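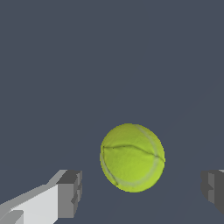

A tennis ball and two gripper fingers in the computer simulation.

Home | Clubs | Explainers | Ask Us

How Does a Robot Learn to Pick Up a Ball?

At the Irnham robotics club, kids meet every Monday to work on one job: getting a robot to pick up a tennis ball. The project is called Dodow. Most of it happens on a computer.

A simulation is a bit like a video game. It has rules for how things fall, slide and bump into each other. The club uses it to test code before the real arm moves.

A gripper has fingers that close like a pinch. Before they close, the ball has to be between them. In the picture, neither finger is touching the ball, and the gap on the left is smaller than the gap on the right. If one finger reaches a ball first, it can push the ball away. So the code has to line up the gripper before it squeezes.

The club's program makes 2000 tries in one night. Each try starts with the ball in a new spot. On the first night, 156 tries ended with the ball lifted. The kids then changed 2 things – how fast the fingers close and where they stop – and ran it again.

Try it at home: close your eyes and have a friend put a ball on the table. Pick it up with just your thumb and one finger. How do you know when to squeeze?

Filed under: Robots and Coding, Ages 8 to 11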